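Workshop Build Notes, Unit 2: Picking Up a Pair
Prepared by Zhuoran Lu for the Bidside shared workshop course

Bring your logbook and a laptop with the Godisitz control software already installed. We will be working on the shoe task for the whole session. Arms and desks are shared between groups, so put the tools back when you finish with them.

The task is to take a pair of black shoes and set it on a display stand, then do the same with the second pair.

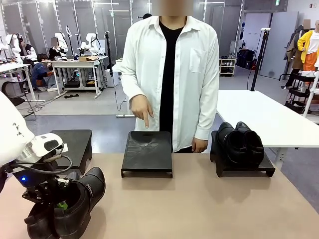
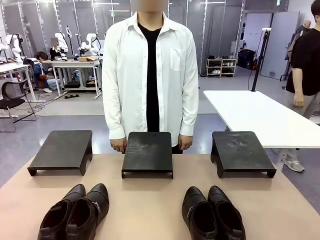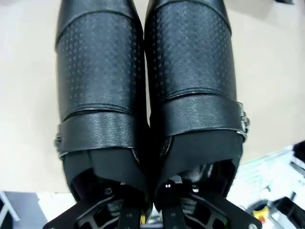 Fig. 2.1 The shoe task. First: a pair in the gripper, with a finger pointing to the centre stand. Second: two pairs in front of the three stands. Third: the view at the gripper, with the fingers in the heel openings.

2.1 Why a pair

A single shoe is a fairly easy pick. Two shoes held together are harder. The grip has to work on both at once, and any slip between them shows up as a crooked placement at the other end. If your group is building its own fingers, get a single shoe working first and move to the pair after that.

Look at the third picture again. The fingers go in from the heel end and leave the toes free. Gripping across the toes would put the load on the shiny leather, and it marks easily. The heel opening also gives you a clear edge to aim for.

2.2 Finger design

You can cut your fingers from flat plate or print them. Cut-outs save weight, but leave enough material beside the screw holes. Nyokabi Mussa cracked three sets in August by putting a slot too close to the mounting screw, and one of them is in the parts drawer if you want to see where it failed.

Check these before you fit anything:
Screws seated below the contact face
No sharp corners where the finger meets lining
Cable slack at the wrist through the full turn
Both fingers closing to the same line

Pad the contact face if you are using your own shoes. Thin rubber sheet is fine. Foam tape peels off in a day or so.

2.3 Setting out the table

Set your stands in a row with space between them for the gripper to open. Low stands are easier than tall ones for a first try. Mark the corners of each stand with pencil or low-tack tape so you can put it back in the same spot after a knock. Scuffs on the stand tops don't matter for this exercise.

Agree on how the person at the table will tell the operator which stand comes next. Pointing straight down at it works well and can be understood over the noise of the room. Get your hand clear before the arm moves.

2.4 Logging

Record every attempt, including the bad ones. Write down the start position, the stand chosen, and what went wrong in a few words. Last term's log ran to 904 attempts, and the short comments were far more useful than the long ones. If you save images, use the 2,560 pixel width setting for the table camera and leave the wrist camera on its default.

Files go in the Gruro folder under your group name. Please don't rename the folder.

2.5 For next time

Read the Shi notes on calibration, sections 1 to 4. Sketch one finger design at full scale, with dimensions in millimetres, and bring it on paper. Groups that haven't booked a bench should see Nyokabi before they leave.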